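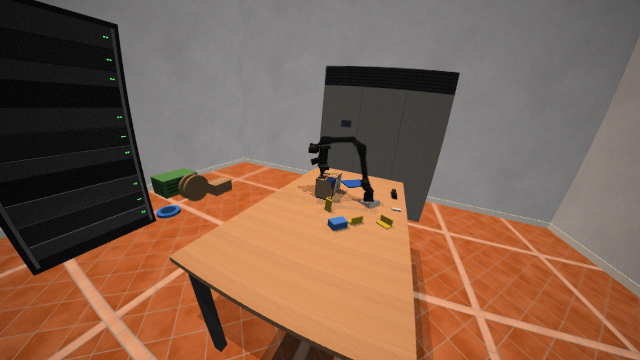 Plirklow Drop Faults
README and data card, release of 21 June 2018

Summary

Plirklow Drop Faults is a set of 943 simulated tabletop episodes in which a robotic arm tries to put small objects into or onto things and fails. It started life as a set of successes. The original plan was a clean pick-and-place benchmark, and the folder was called "good" for most of March. The folder has been renamed.

Everything was generated in the Nasent simulator with the Kadent motion planner driving the arm. No physical robot was involved, so no physical robot was harmed, though the cardboard box model has been through a lot.

What went wrong

The gripper would carry an object to its target, open, and report a release. The planner would believe it, mark the episode a success, and send the arm home. In the affected episodes the object came home too.

The cause was a contact flag in our gripper driver. The flag clears when the fingers are commanded to open, and it should clear when the fingers have parted and nothing is touching them. For large blocks the difference is invisible. For the small angled pieces, one finger can stay hooked in the bend after the other has let go, and then the arm lifts off at full retreat speed with a passenger.

What happens next depends on the layout. Some pieces fall back on the table. Some are flung at the wall, where they slide down behind the cabinet and stay there until the episode ends. A few get wedged between the gripper and the rim of the box, at which point the solver pushes back with forces no cardboard has ever produced and the box leaves the room through the floor.

All of these were logged as successes. Our reported success rate for the first batch was 100 percent, and we were pleased about this for longer than we should have been.

How it was found

By accident. Someone rendered a few episodes for a slide and noticed an arm parked at its home pose with a yellow bracket dangling from one finger. The log for that episode said "placed." So did the one after it.

We then replayed everything with the object poses recorded, which the first batch had not bothered to do. Please record your object poses.

The scene

All episodes use one room. A wooden table stands on orange tile with a black arm mounted near its far end. The objects on the table are a mix of blocks, angled pieces, a tray and a cardboard box. The rest of the room is furnished with a server rack, a gray cabinet, a crate and assorted clutter on the floor. None of the furniture does anything. The rack's green lights are a fixed texture and stay green whatever the arm is up to, so do not use them as a health signal. (One of us tried.)

Object positions, table friction and the render viewpoint are randomized per episode. Wall and floor materials are not. A detector trained on this set will become very fond of terracotta.

Files

episodes/ holds one folder per episode.
state.csv contains joint positions, finger gap, contact flag and object poses, sampled at 100 Hz.
events.csv contains planner events exactly as originally logged, including the false ones.
review.csv contains the corrected outcome and the fault class.
render/ contains still frames. Not every episode has them. The renderer was a shared machine and other people had deadlines.
driver/ contains the broken gripper driver and the fixed one, side by side.

Fault classes

hooked_return: object stays on a finger and travels to the home pose.
hooked_drop: object stays on a finger, then falls during retreat.
fling: object leaves the gripper at speed and ends up off the table.
wedge: object is caught between gripper and target, and the target moves.
ejection: a wedge that the solver resolved with enthusiasm.
other: we watched it several times and would rather not say.

The boundary between hooked_drop and fling is a speed threshold, given in review.csv. It was chosen by looking at replays and arguing. If your results depend heavily on where that line sits, please move it and see what happens.

Known problems

Nearly 8 percent of the episodes have a gap in state.csv where the logger fell behind. The gaps tend to come during contact, naturally, when the logger has the most to write. They are marked with a row of NaN values and should not be interpolated across.

Object names are not consistent between the two generation runs. The bent pieces are called "bracket" in the first and "angle" in the second. The file names.txt maps one to the other.

In 8 episodes the box is already moving when the episode starts. It was spawned slightly inside the table. These are kept and flagged with bad_spawn, and they do look funny.

The tray has no lip in its collision model. Objects slide off it more easily than they would off a real tray.

The fix

The new driver waits for the finger gap to exceed the object width and for both contact readings to be empty, then lifts slowly for a short distance and checks again. If anything is still touching, it stops and raises release_failed. It does not retry. An earlier version did, and spent a whole night opening and closing over the same bracket.

The fix costs time on every placement. There is a setting called fast_release that turns the checks off. It is there for reproducing the fault. Please do not ship it in anything with a motor.

Safety note

The same driver logic had been copied into the branch meant for our real cell. We caught it before that branch was used. In simulation a hooked part at full retreat speed is a line in a CSV file. In a room with people in it, it is a small hard object going somewhere unplanned. If you took gripper code from us before this release, look for a function named is_released that returns the opposite of the close command. Delete it.

Intended use

Training and testing release detectors, anomaly detection on logged robot state, and checking whether your own success metric believes everything it is told. The set is a poor choice for learning to place objects, given that it contains very little placing. Fault frequencies say nothing about real hardware.

Running the replay

Install the Nasent runtime, then run:

python replay.py --episode 12 --show contacts

Add --use-fixed-driver to see the same layout with the new checks. Replays are deterministic on one machine and merely similar across two.

Reporting errors

Send mislabeled episodes to the Živković issue tracker under the tag drop-faults, with the episode folder name and the time in seconds. Reports of further ejections should include the frame where the box was last seen.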